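FOR IMMEDIATE RELEASE

Stillside Opens Household Packing Rooms in Vemadthorpe

VEMADTHORPE, February 2003. Stillside, the household packing and storage service, has opened its new packing rooms on the ground floor of the Morrison Building in Vemadthorpe. The rooms bring under one roof the sorting, wrapping and boxing work that the company has until now carried out in two rented units on opposite sides of the town. Households that are moving, clearing a relative's home or making room for building work may now bring their goods to a single address and collect them there.

The company began as a storage business and took up packing at the request of its customers, many of whom arrived with kitchens and closets half boxed and asked for help with the rest. Packing has since become the larger part of its work. In the past year Stillside packed the contents of 173 homes in Vemadthorpe and the towns close by. Most of these were family houses, and in nearly all of them the kitchen took longer than any other room.

For this reason the new premises have been laid out with kitchen goods in mind. Dishes, pans, glassware and small household items are sorted at one end of the main room and boxed at the other, so that goods travel in one direction and do not cross paths with boxes that are already sealed. Larger pieces of furniture are handled separately and enter by the side door on Morrison Lane.
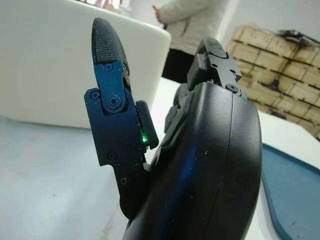
Each household's goods are kept together from the moment they are received. Staff write up a receiving sheet while the customer is present, and the customer keeps the second copy. Items that were already chipped, cracked or missing a lid are noted on the sheet at that time. When the boxes are ready, the sheet is checked again and a copy is placed inside the first box to be opened, which is marked with a green label. Stillside recommends that this box hold the things a family will want on its first evening: a few plates and cups, a kettle, a dish towel, soap and a can opener.

Alongside the packing rooms, the company is introducing the Bisodel box, a divided carton for kitchen use that replaces the mixed sizes it had previously bought from several suppliers. The Bisodel box comes in two depths. The shallow box is meant for plates, which are packed on edge, and for flat lids and baking sheets. The deep box takes mixing bowls, jars and pans. Both have the same footprint, so either may be stacked on the other, and both have hand holes on the short sides. The dividers lift out and may be turned the other way to make longer compartments.

The box was tried over a period of several months in customers' homes before the company settled on its present form. An early version was too deep to be lifted comfortably when full of dinner plates, and the height was reduced. Customers also asked for a place to write on the top as well as on the side, and both panels now carry a printed space for the room name and the contents. An initial order of 1431 boxes has been delivered to the Morrison Building. They will be used for all kitchen packing from this month and may also be bought flat, singly or in bundles, by customers who prefer to do the work at home.

Used boxes may be returned. Stillside will accept them in any quantity provided they are clean, dry and free of tape on the inside, and will give credit toward storage or further supplies. Boxes that are no longer sound enough for dishes are set aside for linens and light goods.

"A household is made up of small things, and it is the small things that go astray in a move," the company said in a statement. "We wanted a place where a drawer of kitchen tools would be given the same attention as a dining table. The people of Vemadthorpe have trusted us with both, and these rooms are intended to serve them better."

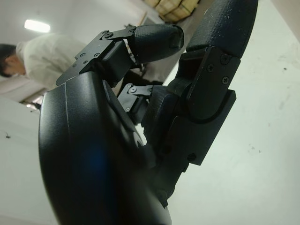

The company has also revised the order in which it packs a home. Under the new schedule, seasonal and seldom used goods are boxed first, followed by books and linens, then the contents of cupboards and drawers. Everyday dishes and the coffee maker are left until the last morning. Customers who have asked for the full service will receive a printed schedule one week before packing begins, with a blank column for their own notes. Changes may be made by telephone until noon on the day before.

Customers are asked to set aside certain things before staff arrive. Medicines, keys, personal papers and cash should be kept with the family and cannot be accepted at the packing rooms. Open bottles of oil, vinegar and cleaning fluid should be used up or given away. Knives may be left in their block or drawer, where staff will wrap them separately and mark the wrapping. Refrigerators and freezers need to be emptied and left with their doors open overnight.

For households that want to do most of the work themselves, Stillside will hold a series of evening sessions in the main room on wrapping and boxing kitchen goods. The sessions last 2 hours and are free of charge. They will cover the handling of stemware, the nesting of bowls and pans, and the question of what may safely be packed in a drawer and moved with it. Those attending are welcome to bring an awkward item of their own. Places must be reserved at the front counter, and the first 100 households to register will receive one shallow and one deep Bisodel box to take home.

Rates for packing and storage are unchanged by the move. Existing storage agreements remain in force, and goods now held at the two former units will be transferred to the Morrison Building at the company's expense. Customers affected will be notified by letter and do not need to take any action unless they wish to collect their goods beforehand. The former units will close to the public at the end of the month, and mail addressed to either will be forwarded.

The packing rooms may be visited during ordinary business hours. Parking for loading and unloading is available beside the Morrison Lane door. The front counter sells paper, tape, labels and boxes, and copies of the receiving sheet and the packing schedule may be picked up there without charge.

About Stillside

Stillside provides packing, storage and unpacking services to households in Vemadthorpe and the surrounding area. Its offices and packing rooms are located in the Morrison Building, Vemadthorpe. Bisodel is the company's line of divided cartons for kitchen goods.

Inquiries from the press may be directed to the Stillside office at the Morrison Building.

END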